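# The cloth problem

*September 2019*

A dishwasher is a robot that has been excused from picking things up. It has a box, a pump, a heater and a timer, and it does its one job well enough that people stopped calling it automation decades ago. The harder part of the chore is everything outside the box: clearing the table, wiping it, putting the cups back where they live. A bench with two arms, a cloth and a few cups holds most of the difficulty. 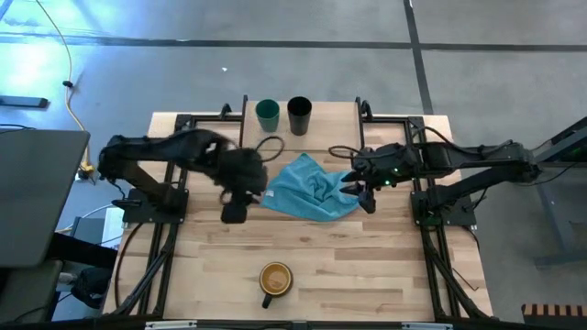
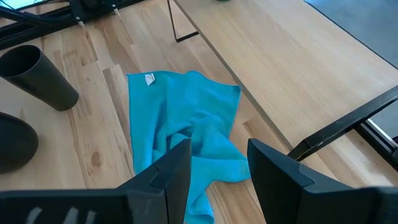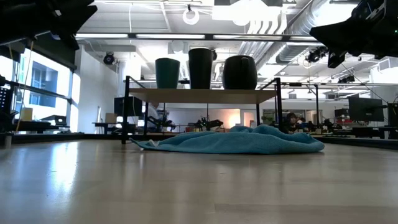 A rigid object has a pose. Six numbers say where it is and which way it faces, and once an arm has those numbers the remaining work is mostly geometry. A cloth has no such description. Drop it twice from the same height and it lands in two different heaps, with the corners hidden in different places. Software that locates a corner by sight must first decide whether the point it has found is a corner or merely a fold that resembles one.

Ollness, which builds arms for light assembly, put this to the test in June. Its engineers ran 2,713 attempts at a single task: pick up a crumpled cloth, find two corners, fold once, set it down. The arms produced an acceptable fold in 605 of them. The failures were dull. Most came from the second grasp, where the gripper closed on two layers when it wanted one. The company has published the full log, failures included, and the rest of the trade would do well to copy it.

Speed is the other difficulty. The median successful fold took 28 seconds. A person with no training does it in 2. On a shop floor that ratio settles the matter before anyone discusses price, unless the machine can be left to run through the night.

Trando has taken the opposite route. Its laundry line at Nadar handles flat hospital sheets and nothing else. Staff clip each sheet by its corners before it enters the machine, so the part of the job that defeats the arms is still done by hand. The line is fast and reliable, and it has been sold as full automation — a generous reading of the term.

Cups are further along. A suction pad or a plain two-finger gripper will lift an empty tumbler from a known spot all day. Handles complicate matters, liquids more so. An arm that moves a full mug must limit its acceleration, and few planners in commercial use take any account of what is inside the vessel. A spill also changes the job from tidying to cleaning, and most systems have no means of noticing that this has happened.

The approach now drawing money is to have people steer the arms through a chore many times over and to train a controller on the recordings. Trasesum, a small software firm, sells such a controller for kitting and packing. It copes with clutter better than hand-written rules do. It also fails in ways that are hard to trace, and a change of tabletop can be enough to upset it. Customers are advised to record fresh demonstrations after any alteration to the cell, including new lamps.

For a factory with one part and one fixture, the answer to whether machines can do the work has been yes for years. For a kitchen, the present equipment can manage selected steps under supervision, slowly, on a surface prepared for it. Ollness intends to repeat its folding trial with a fingertip sensor that measures the thickness of what is held, which should at least show how many of the failures came down to that second layer.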